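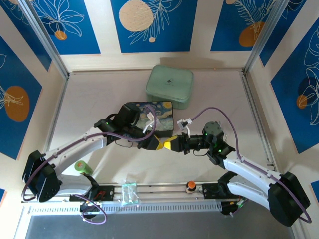

Review: Flemby Bench Safety Kit for two-arm workstations
Posted 8 March 2020 by Remedios Salazar

I bought the Flemby kit in October for our small workshop, where two arms work on one shared table. English is not my first language, so please forgive it if some sentences are stiff. I tried to write down what was useful to me.

The kit comes in a flat box and contains a printed rule book, a set of floor and table labels, cable clips, a plastic gauge for checking gaps, and 2 lockout tags. The book has 12 chapters. It does not replace the official standards and it says this clearly on the first page, which I appreciate. It explains how to make a risk assessment for a small bench, and it gives you empty forms to copy.

The best chapter is the one about shared space. Many guides speak only about the distance between the person and the robot. Flemby also asks what happens when one arm meets the other. The rule is that every zone where both grippers can reach must be drawn on a plan, and for each task you write which arm enters first and which arm waits. If both must be there together, for example to hand over an object, you set a lower speed for this zone and you test it first with nothing in the grippers. We did this work in two afternoons. My colleague Jana Eichhorn found a position in our old program where the wrists could come too close, and we changed it.

The cable chapter is also good. A camera on the wrist needs a cable with enough free length for the full turn of the joint, but a loop that is too big can catch on the elbow or hang over the edge of the table. The book tells you to move each joint slowly to its limit and look at the loop every time. The clips in the kit hold well on a slim link. On a thick one they open again, so I ordered larger clips from Oltmanns.

Now the weak points. The labels are difficult to remove and leave glue on aluminum. The chapter about emergency stops is too short, and it does not say if one button must stop both arms. In our shop we decided that it must. There is also a long history part that begins in 1967, and I did not need it.

I compared it with the Grorko folder, which is cheaper. Grorko has nicer drawings but only one page for two-arm work, so for a single arm I would take Grorko, and for a pair I would take Flemby.

I give it four stars from five. I wrote to Flemby about the emergency stop chapter and I am still waiting for their answer.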